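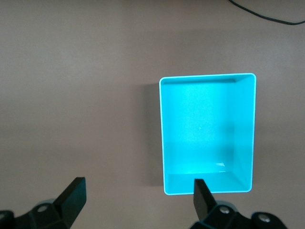 Tratthorpe Training Center Moves Its Instrument Technician Course to a Modular Schedule

The technical training center at Tratthorpe has replaced its single-block instrument technician course with a modular schedule, effective with the September intake. The course prepares entry-level and working technicians to calibrate, maintain and replace field instruments in water treatment, food processing and light chemical plants. Total contact time stays the same. What changes is the order of the material and the way each portion is assessed.

Under the earlier arrangement, all theory was taught in the first half of the course and all bench work in the second. Instructors reported that students often had to relearn loop basics before they could start on transmitters. The new schedule pairs each block of theory with its own lab time, usually in the same week.

Course structure

The course is divided into modules covering pressure measurement, level and flow, temperature, final control elements, and loop tuning. A short opening module covers electrical safety, meter use and drawing symbols. Students who hold a current electrical license may skip the opening module after a bench check with an instructor.

Pressure comes first because most of the later material depends on it. Students set zero and span on a differential pressure transmitter, record as-found and as-left values at five points, and calculate error as a percentage of span. The same record format is used in every module after that, so a student leaves with a full set of calibration sheets in one style.

The level and flow module has been lengthened. It now includes wet leg and dry leg calculations, square root extraction at the transmitter or at the controller, and the effects of a plugged impulse line. Radar level is covered in theory with one lab session. Magnetic flow meters are covered in more depth than before, including grounding and the common causes of a noisy reading.

The final control module covers globe and ball valves, spring-and-diaphragm actuators, and positioners. Students strip and reassemble an actuator, set the bench range, and stroke the valve through its travel while logging position against signal. Packing replacement is demonstrated but not assessed.

Equipment

The main lab has been fitted with new training panels supplied by Takács. Each panel carries a 24-volt DC supply, a loop controller, a pair of transmitters and terminal strips wired to the front, which lets a student break the loop and insert a meter without opening an enclosure. Faults are set from a locked drawer in the side of the panel. They include open circuits, high resistance at a terminal, reversed polarity and a mis-ranged transmitter.

The older pneumatic benches have been kept. Several employers in the area still run 3 to 15 psi loops on valves and dampers, and the center sees continued demand for people who can work on them. The pneumatic portion takes up 2 days in the final control module.

Calibration records are entered in Plokasine, a maintenance records package already used at a number of local plants. Students also complete paper sheets for the first module — the center wants them to do the error calculations by hand before the software does it for them.

Assessment

Each module ends with a written test and a practical task. The practical is timed, and the student works alone from a loop drawing and an instrument data sheet. A pass requires a correct result, a complete record and safe isolation. Failure on isolation is an automatic fail for the module regardless of the result.

A failed module can be repeated by itself. Under the old schedule, a student who failed one practical had to return for the whole bench half of the course. Module passes remain valid if a student takes a break between modules, though the loop tuning module must be taken last.

Industrial placement

Students who complete every module may apply for a placement at the Skistasska water works, which has run a technician intake with the center under earlier versions of the course. Placement work consists of scheduled calibration rounds, assisting with shutdown tasks and updating loop drawings. Placement students do not work on chlorine dosing equipment or on any safety shutdown loop.

Background

The center opened in 1949 as a repair school for electric motors and switchgear. Instrument work was added later as a short evening class and grew into a full course. Course records list 2574 completions across all electrical and instrument programs to date. The coming intake has 166 places, divided between day and evening groups, with the evening group following the same modules over a longer period.

Enrollment

Applications for the September intake open in May. Applicants need basic algebra and must be able to distinguish standard wire colors; a short test for both is given at the center. Safety glasses and a meter are supplied for lab use, but students bring their own hand tools from the list in the enrollment pack. Employers sending more than one technician should apply on a single form and state which group each person will attend.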